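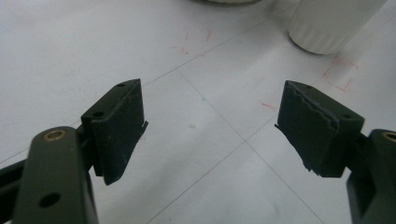
Rhea Soriano 上周三留言问我,手持夹爪的指垫到底该按时间换,还是坏了再换,她们那边为这事吵了两回。我的答案是按状态换,而且标准要写在纸上贴在墙上,别靠谁的手感!我自己以前就是“再用两天吧”那一派,结果一拖拖到将近 1,294 次开合,后面的记录全得重看,心疼死我了。

下面这些是我在厨房类桌面任务里攒下来的小规矩,顺序有点乱,想到哪写到哪。

## 指垫

- 开工前两边都摸一遍,看有没有裂口、起皮、掉条。
- 边上起毛可以修,用小剪刀贴着剪,千万别撕(越撕越长,我试过)。
- 正面裂开就换,两边一起换。只换一边的话,一新一旧,夹圆的东西老往一边歪。
- 灰尘用微潮的无绒布擦,擦完晾干再碰食物。酒精我不敢随便上,先问清楚垫子是什么料。

换下来的旧垫子我会写上月份,丢进一个小盒子留着。Nelu Barbu 笑我收破烂,可是后来要查哪批磨得快,全靠那个盒子。

## 桌面

浅色桌面好用归好用,脏一点就很显眼。画定位线的话,铅笔或者可擦笔就够了,同一天只用一种颜色,换任务先擦干净再画。我们 Basen 那个项目有一阵子新线叠旧线,杯子该放哪个框,三个人能说出三个答案,哈哈。

杯子、罐子这类立着的东西,底要对着线放,开始前退后一步再看一眼。

## 碰食物的时候

吃的和道具分开放,夹过食物的夹爪当天就不进工具抽屉了。软的、切开的水果我规定最多在外面放 35 分钟,到点就收,不管这一轮做没做完。还有,碰过爪子的食物一律不吃!哪怕看着再好也不吃,这条在 Turnwood 是写进值班表的。
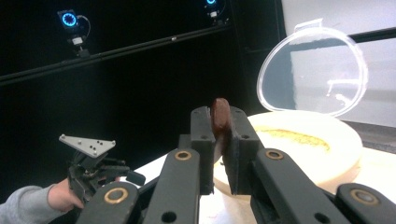
*夹爪夹着一个深红褐色的圆东西,旁边的透明盒开着盖,装着半个瓜。*

带盖的盒子,开盖之后先确认盖子自己立得稳,再把手伸过去。盖子要是老往回倒,换个盒子最省心,拿胶带粘来粘去反而碍事。

## 两把夹爪一起用

- 谁先动、谁让路,开始前说出口。一个人两只手也一样,默念一遍都行。
- 袖子收好,长袖往上推或者扎紧。
- 标记板别用手指去抹,有印子就拿镜头布轻轻带过,螺丝每周拧查一次。
- 枢轴那几个铜色的衬套,觉得发涩就停下来看,别硬捏。

## 记录

每次换垫子、换桌面线、换容器,都在本子上记一行:日期、谁换的、换了什么。字丑没关系,我的字就很丑。Resthorpe 那边用表格,我嫌麻烦,还是喜欢本子,夹支笔挂在桌角,顺手就写了。

Rhea,你要的那张检查单我再改改,八月之前发你。你们要是已经有自己的换垫标准,也拍一张给我看看,尤其想知道裂口多长算不合格,我这边现在写的是 3 毫米,总觉得还是松了点。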